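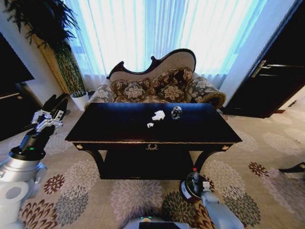 **Figure 1.** Console table with small items on the top, and the settee behind it.

## 4. Results: How Viewers Explained Missing Storylines

### 4.1 Comments collected

The sample covers two seasons of *Okadby*, a reality series set among the staff and guests of a lakeside hotel and carried by the streaming service Staser. The two seasons run to 33 episodes. From the public discussion boards attached to those episodes, we collected 3,410 comments in which a viewer said that something had been left out of the program. Comments that only praised or attacked a cast member were removed before coding, as were repeat posts by the same account under the same episode.

Two of the authors coded the comments separately, using the scheme set out in Section 3. Where they disagreed, the comment was passed to a third reader, Dela Agyeman, whose decision was final. Most disputes turned on sarcasm. A remark such as "great job showing us both sides" could be read as a complaint about editing or as a joke at the expense of a cast member, and the text alone did not always settle the matter.

### 4.2 Departure as a turning point

In the second season, a member of the kitchen staff left the series between the sixth and seventh episodes. The program marked the departure with a single title card and did not return to it. Complaints about editing were present before this point, but they were mostly small: a dinner shown out of order, or an argument that began in the middle. After the title card, viewers began to treat earlier episodes as evidence. They went back to scenes in which the departed worker stood at the edge of a conversation and asked what had been said.

The change was strongest in comments about other people. Few viewers asked for more footage of the worker who had left. They asked what had happened to the storylines of those who had shared a room, a shift, or a quarrel with that person. One viewer wrote that the remaining roommate "looks like she spent four weeks staring out a window." Earlier work by Ghasemi on competition programs found a similar pattern, although in that setting a departure was expected each week and viewers had less reason to look for a hidden cause.

### 4.3 Cast interviews as a second source

Interviews given by cast members after the broadcast were cited often, and viewers did not treat them all alike. An account was more readily believed when it made the speaker look worse. Claims that a cast member had been denied a better storyline met with doubt, even from those who had already complained that the storyline was thin.

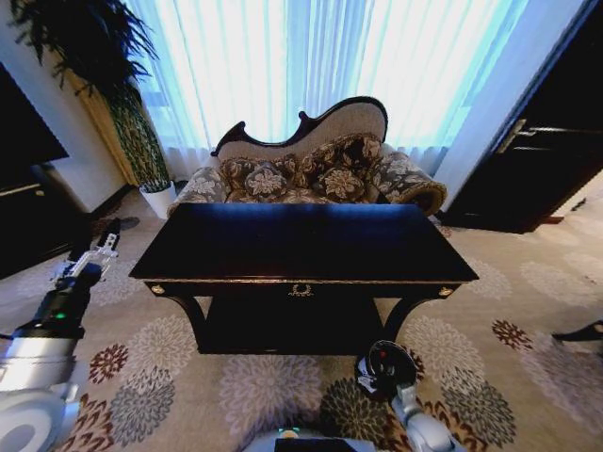
**Figure 2.** Settee and console table in front of the curtained window.

Timing also mattered. An interview released on the Sunday after an episode was read alongside that episode, and its claims were tested against particular scenes. Interviews released after the final episode were discussed in general terms - as statements about the company, the producers, or the genre as a whole.

### 4.4 Limits of these findings

People who post on discussion boards are not typical of the full audience, and those who post about editing are likely to be more attentive still. The boards were also moderated by Staser, and we have no record of what was removed. The survey of 1,000 viewers reported in Section 5 was designed in part to address the first of these problems. It does not address the second.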